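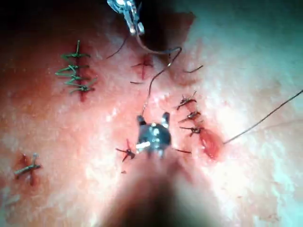 Video archive transcoding: keep originals or not?

Ondport
Posted 2021-05-02
We have 1442 recorded procedures on a file server, all H.264 at a high constant bitrate. The volume is nearly full. I tested HEVC at CRF 24 on a sample and the files dropped to less than half the size. Plan is to convert everything and delete the originals. Any objections?

Moltovix
Yes. Each lossy pass discards data you cannot get back. Buy disks. What is the retention rule at your site? If the recordings count as part of the record, you may not be allowed to delete the originals at all.

Ondport
They are teaching copies. The record copies are held in another system and I don't touch those.

Swanson
Then I disagree with Moltovix. For teaching copies CRF 24 is fine if you check the dark areas. HEVC at slow preset holds edges well but smooths low contrast texture, and shadow gradients will band in 8-bit. Encode to 10-bit even from an 8-bit source.

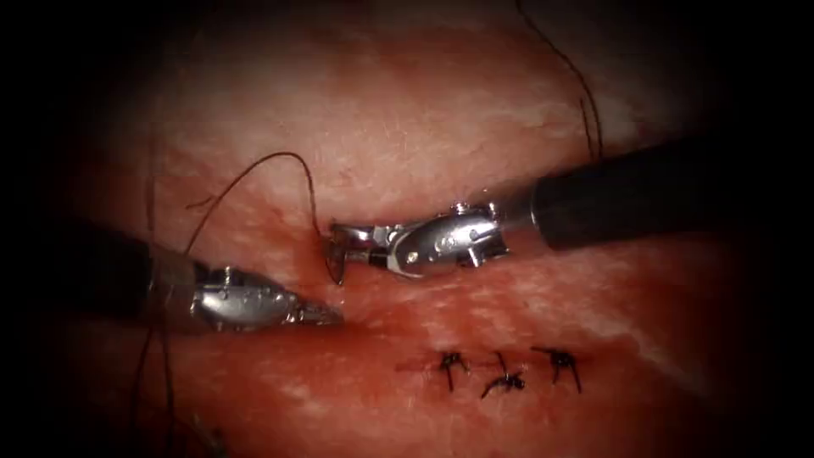

Reply #5
Tomik
10-bit helps with banding but check your players first. Our older lecture room PCs had no hardware decode for it and dropped frames all the way through.

Reply #6
Moltovix
Still wrong to delete. Somebody will want to cut clips from these later, and that means a third generation encode.

Reply #7
Swanson
A third generation at sane settings is not visible on a projector. Run VMAF on a few files and look at the lowest frames, not the mean. The mean hides short bad sections.

Reply #8
Ondport
Ran it on 2 files. Mean is fine on both. The worst stretch in the longer one starts at frame 1345, right after a fast camera move. CRF 21 fixes it and costs 964 MB more on that file.

Reply #9
Tomik
Use 21 then. Also copy the audio stream with -c:a copy, and write checksums before you move anything.

Reply #10
Moltovix
And put the originals on tape before you delete. LTO is cheap per TB if you can borrow a drive.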